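**Drimley, 14th November**

Hi, I'm Kusum Srivastava, and I look after the hand-held gripper kits at Gronico. We've opened orders for the second version of ours, the Remmont, and I'm pretty chuffed to be writing this one myself!

The Remmont is a pair of grippers you hold in your own hands to show a robot how a job is done. You pick things up, turn them over and put them down, and the recordings go off to train the arm. No programming at your end (I can't code either, so I checked).
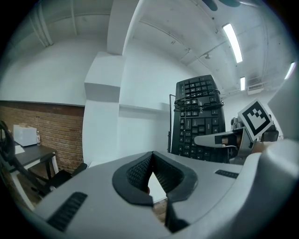 We've spent most of our time since September on awkward stuff, the sort with cords and corners, and the finger pads got more arguments than any other part. We settled on a black rubber V with a grid pattern on the inside. Spare pads come in packs of 4 and you can swap them in your favourite colour of work gloves, if you must.

Our first run is 300 kits, and 50 of those are set aside for schools and TAFEs. The price is $2,000 a pair, case and charger included. Srithong is handling repairs and spares, so parcels go straight to their workshop and skip my desk, thank goodness.

If you'd like a go before you buy, ring the Drimley office and ask for me. I'm in most mornings.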